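Who Washes Up? Shared Kitchens and Small Quarrels in a Student Hall

Project report, second-year module in Everyday Life and Institutions
Olaia Llorente and Povilas Eglītis

1. Where the question came from

Fostdale is a hall of residence with a kitchen on every landing and a notice in every kitchen. The notices are laminated, which tells you that somebody expected them to be needed for years. They ask residents to wash up after themselves, to label food, and to report broken appliances to the front desk. Both of us lived there in our first year, on different landings, and both of us left with strong views about other people's saucepans.

When we had to choose a topic for the spring project, we had planned to write about rent. Everyone else had also planned to write about rent. Our tutor suggested, kindly enough, that we look for something we already knew too much about. We settled on the shared kitchen, and on one question in particular: when a group of people who did not choose each other share a room, how do they come to have rules, and who ends up enforcing them?

We should say at the start that neither of us is neutral. Povilas once hid a frying pan in his wardrobe for most of a term. Olaia wrote a note about milk that she now regrets, mainly for its use of underlining.

2. What other people have said

There is a good deal written about housework in families and rather less about housework among near-strangers. Most of what we read on our reading list dealt with couples, and with the gap between what each partner thinks they do and what they do. We expected to find the same gap in halls, only wider, with six people to spread it across.

The other useful idea came from the lectures on shared resources. The usual story is that anything held in common gets ruined, as each person takes a little more than their share. The answer to that story is that people living close together often work out rules of their own, and that these can last a long time. A kitchen sink seemed a modest place to test either view. It is a shared resource, it fills up, and it has a smell.

3. How we went about it

We sent a short questionnaire to all residents at Fostdale and to those at Cestotton, the newer hall across the ring road. We had 71 replies. That is fewer than we hoped for and more than our friends had predicted. We then held longer interviews with residents from two landings in each hall, usually in the kitchen itself and usually while someone was cooking, so a fair part of our recordings is onions.

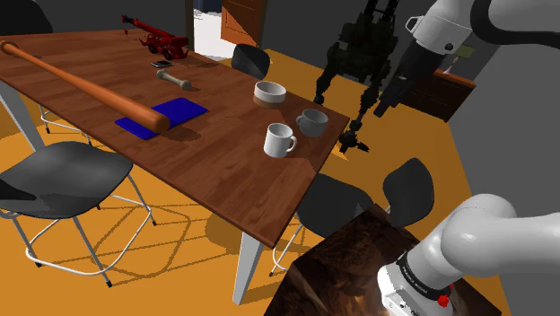

The interviews lasted between ten minutes and an hour and a half. The long one was with a chemistry student who had kept a written log of everything left in the sink since September and was clearly pleased to be asked about it. We have used the log with permission, though we agreed to leave out the initials.

We also collected notes, by which we mean the paper ones stuck to fridges and cupboard doors. People gave us old ones, and in two kitchens we were allowed to copy down those still up. By the end we had 101 of them. We typed each one out, which came to 3879 words in all, and sorted them by what they asked for, whether they were signed, and whether they said please.

4. What we found

4.1 Everyone does more than everyone else

We asked people what share of the cleaning in their kitchen they did themselves. On every landing where at least half the residents replied, the shares added up to well above the whole. In one Cestotton kitchen, if the answers are to be believed, the cleaning is being done more than twice over, and the floor there must be the cleanest in the county. We stood on it. It is a normal floor.

We don't think people were lying. You remember scraping someone else's rice off the hob. You don't remember the evening when somebody else did it while you were out. Several people said something close to this in interview, and then repeated their original figure.

4.2 Notes

Most notes were unsigned. The signed ones were shorter, more polite and nearly always about food that had gone missing. The unsigned ones were about washing up, and grew longer as the year went on. A September note might read "Please rinse pans, thanks!" By March the same cupboard door was carrying a full paragraph with a heading.

The word "please" turned out to be a poor guide to mood. It appeared in most of the angriest notes, often more than once. "Just" was a better sign of trouble, as in "could people just". Replies were sometimes written underneath in a different pen. The longest exchange we have concerns a cheese grater and involves four handwritings, one of which is in green and seems to be enjoying itself.

We had expected notes to work at least some of the time. When we asked people whether a note had ever made them change what they did, the commonest answer was that they had assumed it was meant for somebody else.

4.3 Mugs

Mugs need a section of their own, as they came up in nearly every interview without our asking. Plates and pans belong to people. Mugs drift. They go into bedrooms and stay there, or turn up on a landing two floors away. One resident at Fostdale had arrived with four and was down to one, which she took to lectures in her bag for safety. 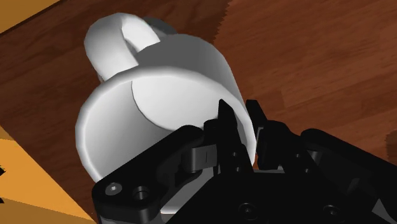
Fig. 2. White mug on its side on a wooden tabletop.

What interested us was that taking a mug was hardly ever spoken of as taking. People who would never touch another person's cheese would use any mug on the shelf, and said so quite openly. The unwritten rule seemed to be that a plain mug was common property and a mug with a joke on it was private. This put people with plain taste at a real disadvantage.

4.4 Rotas

Four of the landings we studied had tried a rota. Three had dropped it before the end of the first term. The usual cause of death was a week in which the person whose turn it was had gone home, after which the next person argued that the rota had slipped, and the one after that argued it hadn't.

The rota that lasted was on the top landing at Cestotton. It was called Stoltirum, after a made-up kingdom in a board game that several of the residents played together, and the person on duty for the week held the title of Chancellor. There were fines, paid in biscuits. We found this hard to write about in a sober tone, but it is the only kitchen where the residents' own accounts of who cleaned matched each other. They liked each other before the rota started, and we can't say which of the two things kept the sink clear.

4.5 The one who minds most

On every landing without a working rota, one or two people did most of the enforcing. They were not the tidiest people, or not always. They were the ones who minded soonest. A resident who could put up with a full sink for three days would never need to raise the matter, as somebody with a limit of one day would have raised it or dealt with it already. Several of those we spoke to knew this perfectly well. "I could wait him out," one said, "but I'd have to live in it."

This seems to us the most useful thing we found, and also the most annoying. It means that in a kitchen with no agreed rule, the work goes to whoever is least able to ignore it, and that person then gets a name for nagging.

5. Problems with the study

The people who answer a questionnaire about washing up are likely to be people who care about washing up. We tried to reach the others. One of them agreed to an interview in July and then forgot.

Our second difficulty was that the kitchens got cleaner when we visited. At Cestotton a resident told us they had spent the morning getting ready for us, and asked if we could come every month.

We had also hoped to include Barroso House, where the residents have a paid cleaner in the kitchens each weekday, and compare it with the other two. We had only a handful of replies from there and have left them out of the results. Those who did reply said that the kitchens were fine and that the problem was the laundry room.

6. What we would do next

A longer study would follow the same landings from the day people move in. By the time we arrived, most habits were already fixed and most grudges had been given names. We would like to know how early the first note goes up, and what is in the sink on that day.

We would also ask about money. Landings that bought washing-up liquid together seemed calmer than those where each person kept a private bottle, but we noticed this too late to ask everybody. Povilas thinks it is the best lead in the whole project. Olaia thinks it only shows that calm people share things, and we have agreed to put down both views.

Thanks are due to everyone who let us sit in their kitchens, to the keeper of the sink log, and to the current Chancellor of Stoltirum, who read a draft and fined us two biscuits for spelling.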